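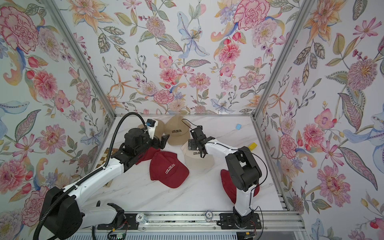
Both arms over the caps, flowers all around.

January 14, 2020

A long day at the cell and a good one, so I want to get it down before I forget which things I touched. I started with the front rail, going along the slots with a hex key, and found 2 bolts that had worked themselves a little loose under the right arm's base plate. I snugged them up, wiped down the tabletop and then sat for a minute with my coffee, just enjoying the wallpaper (I still love those big lilies, whatever Mireille Guillot says about them giving her a headache by lunchtime!).

After that came the cable on the left arm, the corrugated one that loops up high over the top. I have been worrying about it since November, when the old one chafed through at the wrist, and I wrote then that I would check it every 100 hours. Well, the log says 1,313 hours in all now, and I have missed a few of those checks, I confess. I ran my fingers the whole length of it with the power off and found no rough spots, so I left it alone and wrote that in the Wurton notebook, along with a reminder to order spare ties from Killunen.
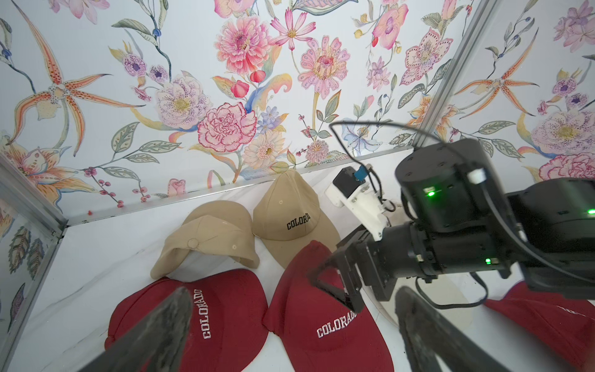 Wrist view from one arm, with the other pressing on a red cap.

I spent most of the afternoon on that grip. The jaw comes down hard enough to crease the cloth, and I would like it gentler - Mireille thinks the closing height is set too low, and I think she is right. We raised it by 4 millimeters in the settings and I saved the old numbers on a separate page, just in case. Tomorrow I want to clean the finger pads too, and look at the camera bracket screws while I am in there. Oh, and call Moroz back about the spare gripper, before they close at noon.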